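Villanueva Room, Station 2
Hand-Held Gripper and Table Work: Inspection Checklist with Comments

Inspected by: Sheyla Espinoza
Countersigned by: Châu Thái
Period: February
Task on the table: clothes hangers to basket
Checklist owner: Lultine, Handling Section

Results are entered as OK, OK with comment, Action, or N/A. An item marked Action must have a named person against it before the station is used again. Comments are part of the record and are not to be deleted when the action is closed. Add a further line beneath.

Section A. Work surface

A1. Table stable, does not rock when leaned on at any corner.
Result: OK

A2. Covering laid without folds under the working area.
Result: OK
Comment: White sheet in use. Smooth over the whole of the area where the hangers are handled.

A3. Covering does not hang where it can be caught by a knee, a chair or a basket.
Result: OK with comment
Comment: Part of the table edge is left bare on the far side. This is permitted. The rule concerns overhang, and the sheet may stop short of the edge wherever the operator likes, provided the working area is covered.

A4. No items on the surface other than those named on the task card.
Result: OK

A5. Covering secured.
Result: Action -- S. Espinoza
Comment: The card says "secured" and does not say how. Clips are unsuitable on the near side, where the tool passes low over the edge. Wording to be changed to "does not shift when a hanger is dragged across it by the hook". Until then, test by dragging.

Section B. Objects

B1. Objects match the task card in kind and number.
Result: OK

B2. Each object examined by hand for cracks and sharp edges before the session.
Result: OK with comment
Comment: Look in particular at the strap hooks and the base of the main hook. A cracked plastic hanger can part suddenly when squeezed between the fingers. Any that flexes unevenly goes in the scrap bin and is not kept as a spare.

B3. Starting arrangement as per card.
Result: OK with comment
Comment: The card asks for a tangled pile. Operators have been untangling by hand between runs and then laying the hangers loosely over each other, which meets the words but makes an easier pile each time. Drop them together from a low height and leave them as they fall. C. Thái agrees. No change to the card needed.

B4. Hooked objects: separation method understood by the operator.
Result: OK
Comment: Lift, pause, look, then move. If a second hanger comes up with the first, lower both. Do not shake the tool to free it. Shaking puts a load on the finger mountings that they are not meant to take, and the freed hanger can travel.

B5. Receiving container placed within reach and not in the path of the operator's feet.
Result: OK
Comment: Woven basket, left side. Place it before the tool is picked up and leave it there until the run has ended. Moving it with a foot while holding the tool was seen at Station 16 and has been raised with that shift.

B6. Container will not snag the object.
Result: OK with comment
Comment: An open weave can catch a hook. Release above the rim and let go cleanly. If the hook catches, put the tool down and free it by hand.

Section C. Tool

C1. Both fingers firmly mounted, no play when moved side to side by hand.
Result: OK

C2. Finger edges free from damage that could cut skin or mark the object.
Result: OK with comment
Comment: Worn edges are accepted while the inner face stays flat and the pad does not lift. Fraying at a tip is accepted for this task and recorded at each inspection. It is not to be trimmed at the station. A loose piece pulled away by hand tends to bring good material with it.

C3. Pad surfaces clean.
Result: OK
Comment: Dry cloth only. The spray kept in the Skilley cupboard leaves a film and must not be used on fingers.

C4. Fingers close evenly and open fully without sticking.
Result: OK

C5. Brackets and rings around the finger mountings seated, with no visible gap.
Result: OK

C6. Grip force limited to what the task needs.
Result: OK with comment
Comment: There is no gauge on a hand-held tool, so this item depends on the operator. Grip a hanger by its lower bar. If the bar bows visibly, the hand is working too hard. New operators should practise this with an old hanger before their first recorded run.

C7. Camera view clear of hair, sleeves, lanyards and straps.
Result: OK

Section D. Operator

D1. Briefed on the task card and able to state the stop rule.
Result: OK
Comment: Stop rule as stated: open the fingers, lower the tool to the table, step back. The order matters and was given correctly.

D2. No loose cuffs, bracelets or rings on the hand that works the tool.
Result: OK

D3. Free hand kept away from the space between the fingers.
Result: Action -- C. Thái
Comment: The operator twice steadied the pile with the free hand while the fingers were closing. The card forbids it under "General" on the back, where it is unlikely to be read. Move the rule to the front, above the object list. A run in which it happens is to be discarded even if the hanger reached the basket.

D4. Working height suits the operator, with no sustained reach past the middle of the table.
Result: OK with comment
Comment: For hangers lying towards the far side, walk round. Do not lean across the sheet with the tool at arm's length. The weight is small but it is held for a long time.

D5. Rest taken between blocks.
Result: OK with comment
Comment: 2 blocks before the first rest, as on the current card. Some operators would like a third. This has been refused. Tired hands grip harder, and damage found under C2 is often recorded late in a shift.

Section E. Surroundings

E1. Floor clear on the operator's side of the table.
Result: OK

E2. Chairs pushed back and clear of the walking route.
Result: OK with comment
Comment: Wheeled chairs drift. Check again after each rest, and treat a chair behind the table as in the route if the operator will be walking round under D4.

E3. Cables kept off the floor and away from the table legs.
Result: Action -- S. Espinoza
Comment: Thin black cables hang from the desk behind the table, and some drop out of sight behind it. They belong to the desk and have nothing to do with the tool, but a cable caught by a hook would still pull something over. Tie them up along the underside of the desk.

E4. Desk drawers and cabinet doors closed.
Result: OK

E5. Lighting steady, with no strong glare on the covering.
Result: OK with comment
Comment: A pale sheet is brighter in one part than another under most lights. This is accepted if the outline of a light-coloured hanger can still be followed by eye from end to end. Grey on white is a poor pairing. Rellance has been asked for a darker sheet and has offered two sizes; the larger is preferred.

Section F. Records

F1. Checklist completed before the first run and not afterwards.
Result: OK

F2. Previous actions closed or carried forward.
Result: OK with comment
Comment: One carried forward, the stiff trigger return on the spare tool. The spare is labelled and out of use.

F3. Station photograph attached, taken from the tool in working position.
Result: OK

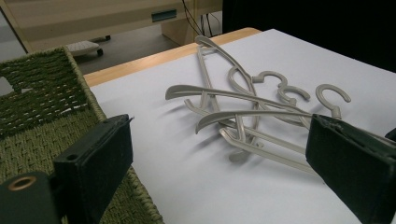
Issue 2 | Page 2

Comments on the attached photograph

Fingers open over the pile, three light grey hangers, basket on the left. Left finger: edges slightly worn, small frayed bit at the tip, enter under C2. Right finger: rough, creased strip along the upper edge, also C2 -- compare with the next photograph and replace the pad if the strip has spread. Hanger hooks are close together at the right of the pile, so B4 applies from the first lift. Cables under E3 visible beyond the table.

Station may be used once A5, D3 and E3 are signed. Return the signed sheet to C. Thái.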